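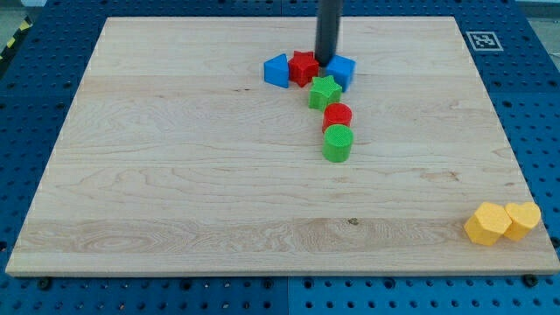

Wilma Purves wrote in after the last notice to ask whether a grown woman who has not touched a toy block in decades would be any use to us, and whether she would have to sit on the floor. Yes, Wilma, and no. There are tables. Your letter was so much clearer than our notice that we have rewritten the whole thing.

CALL FOR PARTICIPANTS: BLOCK TESTERS, COTA SHAPE SET
Brurari Toys and Puzzles, Haldane

Brurari is looking for people to spend a morning or an afternoon moving plastic shape blocks around on a wooden board. We pay for this. Our relatives have asked us to stop explaining it at dinner.

Cota is the shape set we have been working on for longer than we told the bank. It has stars, cubes and triangular prisms in strong plain colors, and a large flat wooden board to put them on. What it doesn't have is a finished booklet. The booklet is supposed to contain arrangements for people to copy, from a short row up to things that look easy and then ruin a friendship. Everyone at Brurari has now made every arrangement so many times that our opinion is worthless. One of us thinks they are all too hard. One of us thinks they are all too easy. They share a desk.

What you would be doing

You sit down at a board. We hand you a card with an arrangement on it and a pile of blocks, and you make the arrangement. Then you get another card. Some cards have words and no picture ("the star goes between the prism and the cube"), and we would like to know which of those make you swear. Some ask you to carry on a line that somebody else has started. A few ask you to make up your own arrangement and write instructions for the next person. This has produced the best cards we have, along with one that simply said "you know, like a snake."

After that you fill in a form. It is one page. An earlier form was longer and people began drawing on it.

Sessions last up to 4 hours, including a break. You can do one session or several. There is coffee, there are sandwiches, and there is a cookie tin whose contents we do not guarantee past the first break.

Who we want

Anyone aged 7 or over. Children come with an adult, and the adult may test too or sit in the hallway with a book. Please don't whisper the answers. We can hear you.

We would especially like to hear from:

People who have trouble telling colors apart. We want to know whether the shapes do enough of the work without them.

People with stiff or shaky hands. A star is a surprisingly annoying thing to pick up when other blocks are pushed up against it, and we need to know how far apart the cards should ask for them to be set.

People who are left-handed. Every card so far was written by a right-handed person, and we suspect it shows.

People who don't like puzzles. Puzzle people are lovely, and they turn up in droves, and they finish our hardest card and ask if there's another one.

No experience is needed. A degree in mathematics will not be held against you, though it hasn't helped anyone yet.

Who we can't take

Employees of other toy companies, and anyone who worked on our last product, Bestness, including those who worked on it against their own advice. If you own a copy of Bestness, you're welcome, and we're sorry about the lid.

Pay

Adults get $300 for a set of sessions, paid at the end of the last one. If you sign up for the longer run, which includes writing cards of your own, it is $500. Children are paid in blocks, a system we expect to hold until one of them learns about money. Parking behind the building is free and badly marked.

Where and when

Sessions are held in the front room of our workshop in Haldane, beginning in January. Weekday mornings and afternoons are both available. The room is on the ground floor and the door is wide enough for a wheelchair. Tables can be raised or lowered, with a noise. If the sound of plastic being put down on wood gets on your nerves, ask for a morning, when it's quieter.

How to sign up

Write to the workshop, by mail or using the form on our contact page, and tell us:

your name and a phone number
which times suit you
whether you're bringing a child, and how old the child is
anything about your eyes, hands or back that we should plan for
the last puzzle or game you gave up on, and how far you got

The last one is not a test. We read them out on Mondays and they cheer us up no end. Leave it blank if the wound is still fresh.

Letters should reach us by Fri 13 December. We picked the date before looking at a calendar and have decided to stand by it. Everyone who writes will get an answer, including those we can't fit in, who go to the top of the list for the next round.

Please don't bring your own blocks. We had some trouble sorting them out afterward.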